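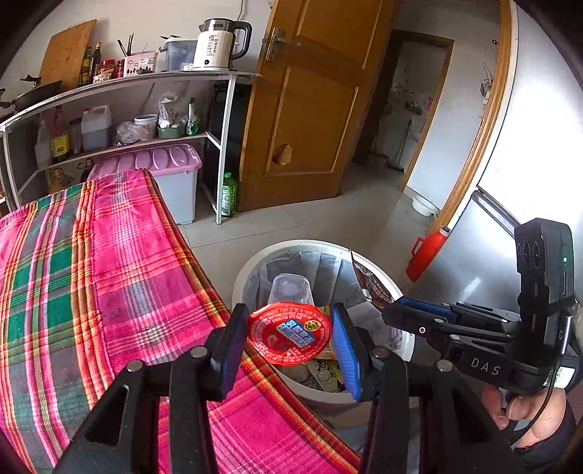

4.2 Pad comparison on thin lids

Figure 3. Hand-held gripper with blue finger pads and a round red lid, over a lined trash bin.

We compared the Povlow and Rizk finger pads over 1,157 lid disposals, of which 1,033 ended with the lid in the bin. The rest ended near it. Most misses came at release: the Rizk pad grips a glossy rim so well that it is reluctant to stop. Povlow lets go on time — and now and then ahead of time. Wrist rotation was limited to 180 degrees, a limit our operators described as generous until they met the bin liner.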